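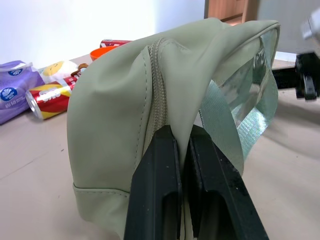

Figure 7.1 A closed zip on a green fabric bag, with stitching along both sides.

Chapter 7
Joining Cloth: Seams, Stitches and Fastenings

Cloth is wonderfully floppy stuff. You can fold it, roll it, crush it into a ball and shake it out again, and yet with a needle and a length of thread you can make it hold the shape of a shoulder or a sail. This chapter is about how that happens, and I think it's the most exciting part of the whole course!

We start with the seam. At its simplest, a seam is two edges laid together and stitched in a line, but there are dozens of ways to do it, and each one behaves differently when it is pulled, washed or sat on. When Anong Kamolrat was repairing work clothes in Clarnbridge, she kept a notebook of every torn seam that came across her table, 530 of them by the end, and her drawings appear throughout the next few pages. Look closely at them (the pockets especially) and you'll soon see where the strain goes.

From there we move on to fastenings: buttons, hooks, laces and zips. A zip has to bend with the cloth and still keep its teeth in line, so the stitching on either side matters a great deal. Puckers often form when the cloth and the zip tape are fed through the machine at different rates, and in Section 7.4 you will try this for yourself.

Before you read on, you will need:
a scrap of plain cotton, 31 cm long
a zip of the same length or shorter
pins, thread and a ruler

Key words: seam allowance, tension, tape, bias, topstitch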